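Kitting Cell Working Group - Minutes, July

Place: Standow workshop, upstairs meeting room
Start: 2 pm
Present: Ineke Peeters (chair), Moira, Tane, Gus, Dev (Andoveo, by phone)
Apologies: Priya

1. Previous minutes
Accepted with one correction. The spare finger set was ordered through Dekker, not Toltex.

2. Cell layout
Moira went through the present layout. Four bins, two each side, tray in the middle. Solenoids upper left, circuit boards lower left, wire harnesses and leads on the right.

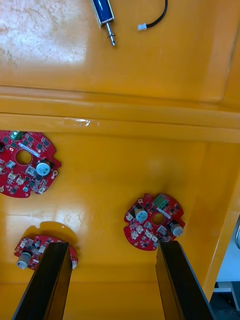
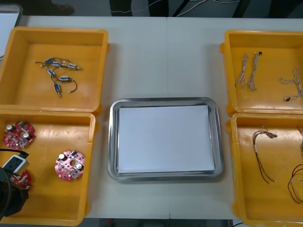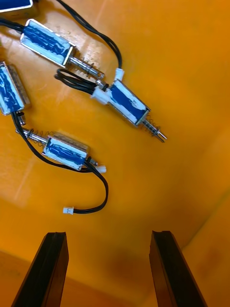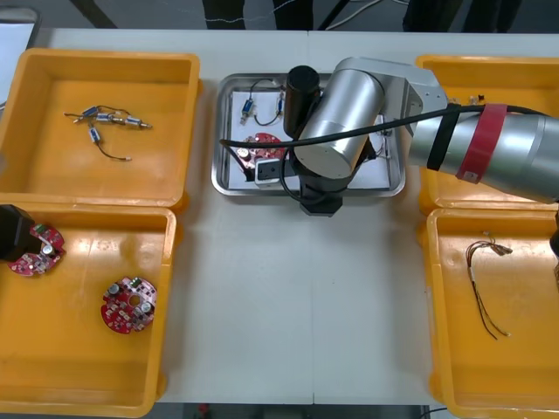
Kitting cell parts bins. First and third: wrist camera. Second and fourth: fixed camera.

Agreed to keep the layout for the rest of the month. Gus would like the tray closer to the near edge so it can be emptied without leaning over. Tane said any move means re-teaching the place positions on both arms and he would sooner do it once, after the fingers are changed. Left until item 5 is done.

3. Bins
Glare off the yellow plastic came up again. It shows as a white patch on the wrist camera (first picture) and Dev believes it accounts for some of the missed picks on the solenoid side. Options were matte liners, moving the light, or different bins. Ineke does not want to buy bins before liners have been tried. Moira to cut liners for the two left-hand bins first.

There is tape on the ridge in the first picture. Moira to clean it off when the liners go in and hold the bins in place with clips from underneath.

Bins to be pushed back to the marks at the start of every shift. Tane will redo the marks on the table as the old ones have worn off.

4. Solenoids
Leads are tangling in the bin and the gripper brings up more than one part at a time. Long discussion. Gus suggested coiling each lead and holding it with a twist tie. Dev said a tie is fine for the gripper but then somebody has to take it off at assembly, and asked that we try laying the parts out in a single layer before anything else. Agreed: fewer solenoids per fill, leads laid to one side, plungers clear of each other's plugs. Gus to write this up on one page for the people who load the bins.

Picks should be on the metal body only. The plunger and spring are not to be gripped. Tane to check that the saved grasp positions follow this.

5. Grippers
Finger pads are due for changing at 300 hours. The last change was not written in the log, so the count is a guess. Pads to be changed on both arms this month and the count started again from zero. Tane to do this, allow 30 minutes per arm including the open and close check.

Gripper camera windows to be wiped with the dry cloth, not the bench cleaner.

6. Arm cable
The black cable along the right arm runs past the strap and loops over the tray (fourth picture). Ineke asked if it could catch on the wrist. Tane has not seen it catch but agreed the loop is bigger than it needs to be. To be shortened at the strap and then run through full wrist rotation at slow speed before the cell goes back into use. Toltex can supply another strap if the first will not hold it.

7. Boards
Boards to be loaded flat, one layer, with nothing else on top. The adapter that sits with the boards (second picture) gets its own corner of the bin. Dev asked whether boards should be gripped at the edge or across the centre hole. Edge for now, keeping off the terminal block and capacitors. Moira will send him the board drawing.

8. Other business
Floor cables behind the table need covers. Gus has 9 metres of cover left over from the packing line and will use that.
The cell log book is to stay at the cell.

Actions
Moira - liners, tape and clips, board drawing to Dev
Tane - table marks, pads on both arms, grasp positions, arm cable
Gus - loading page, floor covers
Dev - missed pick numbers before and after liners

Next meeting: when liners and pads are in. Ineke to send the time.
Closed 3.10 pm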